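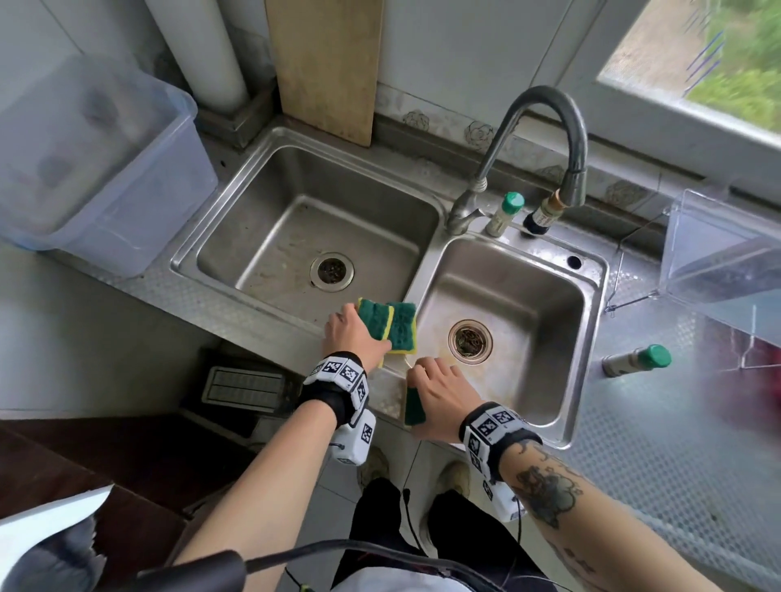

Guérin asked why the equipment plan for a sink-cleaning dataset starts with wristbands and leaves the robot arms for the second year. The short reply is that the arms can't be chosen until we know what the hands have to do, and the recordings are how we find out.

Skeltesen Kitchen Tasks, planning card

Status: draft, open for comments until the end of July
Maintained by: the Corerix data group
Covers: equipment purchases for recording and for the first robot trials

What the data contains

Recordings of people doing ordinary work at a kitchen sink: scrubbing basins with a sponge or scouring pad, picking up small bottles, handling things on the deck and counter. Each person wears a head camera and a band with printed markers on each wrist. The first release has 97 sessions. The target was 100, and three were dropped for missing wrist data.

Purchases, first year

Wristband sets. One set is a left and a right band, with straps, marker blocks and sensor modules. The quote from Vastimano is $799 per set. We plan for 15 sets, spares included. Straps are ordered separately and should be treated as consumables.

Head cameras. Already owned. Budget only for mounts and replacement cables.

Cables. Order two lengths. The short ones pull when the wearer reaches to the back of a sink, and the long ones hang in front of the legs. We have not settled on one.

Storage. Two copies of everything, kept in separate buildings. Drive prices are being checked again before the order goes in.

Cleaning supplies. Sponges, scouring pads and dish soap come out of the session budget. Please don't charge them to equipment.

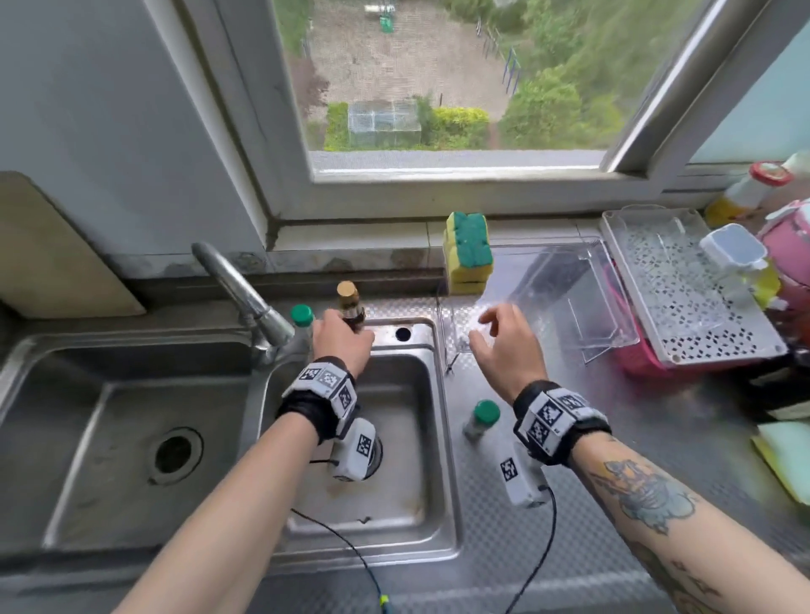 Can we rent the wristbands for the first year and buy later?

Renting works out cheaper only if recording stops within four months. The current schedule runs for ten, so the plan is to buy.

Purchases, second year

Robot arms. Two arms on a shared base, with a reach long enough for the back ledge of a household sink. Payload matters less than reach for these tasks. Get quotes with and without splash covers, and ask each vendor what water exposure does to the warranty.

Grippers. Budget for two types. Small bottles and folded sponges ask for different things from a gripper, and we don't expect one model to handle both well in the first trials.

Test sink. A used double-basin unit on a rolling stand with a drain bucket. Plumbing it in is outside this budget.

Not yet priced

- Insurance for equipment used in private homes
- Shipping cases for the bands
- Staff time for marker calibration, which takes almost an hour per session at present
- Repairs after the warranty period

Known gaps that affect planning

All sessions so far were recorded in daylight. If evening sessions are added, lamps will need a line of their own. Counter heights were not measured in the earliest sessions, so the reach figures for the arms rest on the later ones.

Changes

Draft 2: moved arms to the second year, added the test sink, split cables from wristbands.
Draft 1: first version.

Send corrections to the Corerix data group with "Skeltesen budget" in the subject line. Quotes should be attached as received, with tax and shipping shown separately.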